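Galinum table-clearing set: README

Status: released, one correction since (see Changes)
Maintainers: Jelle Verhoeven, Kiều Lã
Last full check of the files: March 31, 2022

What this is

Galinum is a set of two-arm teleoperated episodes in which the operator picks scraps of cardboard and paper off a folding table and puts them in a trash bin. We recorded it to compare two kinds of fingertip, because the vendor sheet for the mesh-sleeved fingers said they would "handle any sheet material" and neither of us believed it.

There are 249 episodes in the release. We threw out 30 more for sync faults between the head view and the wrist views. Those 30 are listed by number in dropped.txt with the fault next to each, so you can argue with us about them.

If you are looking for evidence that one gripper is better than another in general, this set won't give it to you. It has one room, one table, two operators and a lot of torn cardboard.

Task setup

Before each episode the scraps are scattered by hand on the tabletop. The bin stands on the floor to the robot's left. Both arms start over the near edge with the grippers open. We did not fix the positions of the scraps, and we did not clean up the rest of the room, so expect shelves, a cabinet and glass doors behind the table in the head view.
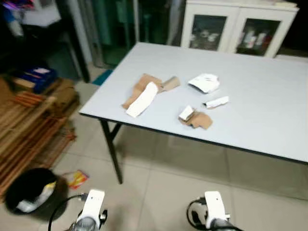
Hardware

Both arms carry the same gripper body in a white housing. Only the fingers were changed between the two halves of the set:

Hitier fingers: black, covered in a mesh sleeve, with a smooth rubber pad at the tip.
Plestine fingers: bare molded fingers, no sleeve, same length.

Cameras are one at the head and one at each wrist. The wrist camera looks along the fingers, so a good part of every wrist image is finger. We tried moving it outward and lost the fingertips at full close, which seemed worse. Kiều still disagrees with me on this and may be right.

The controller is a Marquez unit on stock firmware. We left the closing force at the default for every episode. A fairer test would have tuned it separately for each pair of fingers. Treat any force comparison from this data with suspicion.

What we were testing

The claim was that the sleeve adds grip on thin material. On corrugated cardboard we saw no difference worth writing down. A torn edge gives either finger something to catch, and the operator can be quite sloppy and still come away with the piece.

Paper is where it gets less comfortable. A strip lying flat has to be dragged or pinched up before it can be lifted, and it is the rubber pad that does this job, with the sleeve sitting well back from the contact. So when somebody tells you the mesh is what helps, ask them which part of the finger was touching the paper. In our wrist recordings it is usually the tip.

The awkward cases are the ones with paper lying over cardboard. Press down to hold the paper and you are also pushing on whatever is under it, and the lower piece can slide or come up along with the upper one.

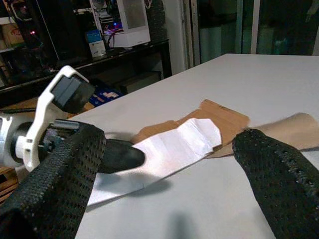

We label an episode "double" if two pieces leave the table in one grasp, whether or not the operator meant to do that. Jelle wanted a separate label for intended doubles. We dropped the idea after the two of us labeled the same batch and disagreed too often for the result to mean anything.

Labels

Each episode folder has a plain text file with these fields:

finger: hitier or plestine
operator: A or B
result: cleared, partial or stopped
double: yes or no
regrasp: how many times a piece was let go and taken again
note: free text, often blank

"Cleared" means no scrap was left on the tabletop at the end. It does not mean everything landed in the bin. Check the note field if that matters to you.

Regrasp counts were made from the wrist views. There are 755 in total across the set. Please don't divide that by the number of episodes and quote the result as a property of the gripper. Operator B was new to the arms, and 70 of the regrasps come from B's first afternoon.

Known problems

Motion blur in the wrist views when the arm moves fast. Small pieces suffer most.
White paper on a pale tabletop. Automatic segmentation lost the edges badly, and we gave up on shipping masks.
Reflections off the floor tiles in the head view. One detector we tried kept finding a second table.
Gripper shadows on the tabletop, which change with arm height and upset anything trained on color alone.
Finger order was not randomized. All Hitier episodes were recorded first, so operator practice is mixed in with the finger comparison. This is the biggest flaw in the set and we can't repair it after the fact.

Changes

December: the double label was redone from scratch by one person (Kiều). Older copies should be replaced.

Contact

Write to either maintainer with the episode number and the time within the episode. Reports without an episode number go to the bottom of the pile.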